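Filed under: Workshop News, Equipment

We finally have a number! After two rounds of quotes and more spreadsheet tabs than I care to admit, the equipment plan for next year went in on 12/4/23, and I can tell you what's in it.

The short version is that we're buying grippers first and arms second. I know a few of you were hoping it would be the other way around (I was too, back in March, when I had a shiny arm picked out and a spot on the floor measured for it). But an arm on its own doesn't get us very far without demonstrations to train it on, and hand-held grippers let us record those now, with people doing the moving. So the first chunk of money goes to more hand-held sets from Niresent, plus spare jaws, spare marker cubes and a proper stock of cables.

Spares are where I got the last budget wrong. I priced the devices and forgot nearly everything that hangs off them – straps, power strips, chargers, replacement screws, the lot. By summer we were raiding one set to keep another one going, and an afternoon of that costs more than the parts do. This time spares get their own line, and it's 11 percent of the total. Feels like a lot on paper. I'm leaving it in.

The arms come later in the year, and there will be 2 of them. We had quotes from Pusthorpe and from Arabzadeh, and they landed closer together than I expected. Pusthorpe was a little cheaper up front, but Arabzadeh included setup and a longer service plan, and their lead time was 49 days against a shrug and a "probably spring" from the other side. I've been burned by "probably spring" before, so Arabzadeh it is, assuming the final paperwork matches the quote.

Software stays with Molar for now. The renewal went up a bit and I grumbled about it, but moving all our recordings somewhere else in the same year we're bringing in new hardware sounded like a terrible time. We'll look at it again once the arms are bolted down and running.

A few things got cut. The second workbench is out, and so is the fancy shelving (sorry, I liked it too!). The storage money that's left will go to plain bins with labels, and I'd love for every gripper set to have its own bin by the time the new ones get here.

If there's something you need that you don't see on the list, send it to me with a price and a link before the order goes in. Small stuff is easy to add right now and a real pain afterward. Anything over two hundred dollars needs a quote attached, same as last time, and please put the shipping on it – I can't guess shipping.
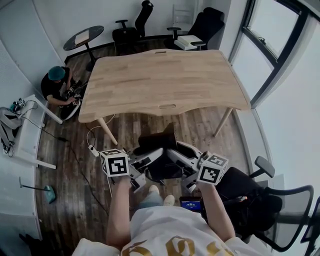
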